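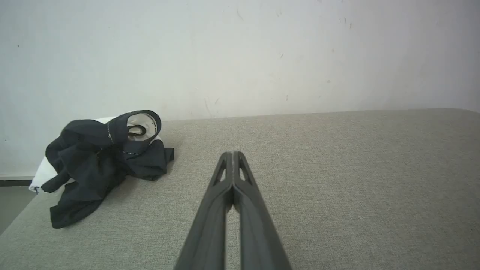 Wednesday, December 5, 2007

Grey day, grey mood, grey upholstery. Spent the evening Dealing With Clothes, as promised to myself in August, when it was too hot to deal with anything.

The navy thing is still on the seat in a heap. It has a perfectly good loop for hanging it up, right there in the white lining, and in all my time at Bivstead I doubt the loop has done a full day's work. Same could be said of a few of us. The label has print so tiny it must be washing instructions for ants. I'll guess cold, as usual, and blame the machine.

Did manage five shirts, folded badly. Also found the Pluvgate receipt: $141 for a coat in a colour I would now describe as regret. Too late to return it. Put it at the back of the wardrobe with the others.

Mum's old rule was that nothing sits on the furniture unless it can hold a conversation. By that measure I should probably get up as well.

Toast for tea. Bins tomorrow.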